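Washing a patchwork quilt in a hard water area

tamsin_k
Moved to Vevurport in September and my cotton quilt has gone stiff after two washes. Light grey base with coloured blocks. Using Ditamar liquid, 40 wash, line dried. Do I need a softener?

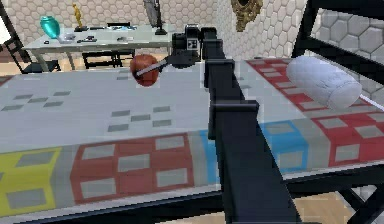
The old flat had soft water and I never had this. I don't want to spend 400 on a machine softener for one quilt.

oldmangle
Too much detergent. Halve it and run a second rinse. Skip fabric softener, it coats the cotton.

W Majali
Disagree on halving it. Hard water needs more detergent or the dirt stays in. I'd use a powder with a water softener in it. Karaki do one, 7 for a big box.
Wissam Majali

oldmangle
Powder leaves white marks on dark patches. I've had it happen on a quilt that took me 11 months to piece.

tamsin_k
There are some dark patches, so I'll try the second rinse first. The water here leaves limescale on everything too.

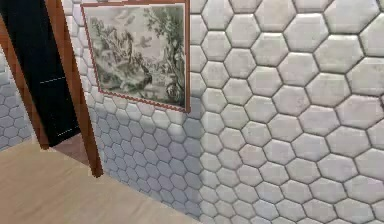 pegbag16
Can you put a quilt like that in the tumble dryer?
On low, for the last part of the drying only, and take it out while the seams are still slightly damp.

W Majali
Fine, but check the wadding first. Wool wadding will shrink.

tamsin_k
Label says cotton. Washing it Wednesday.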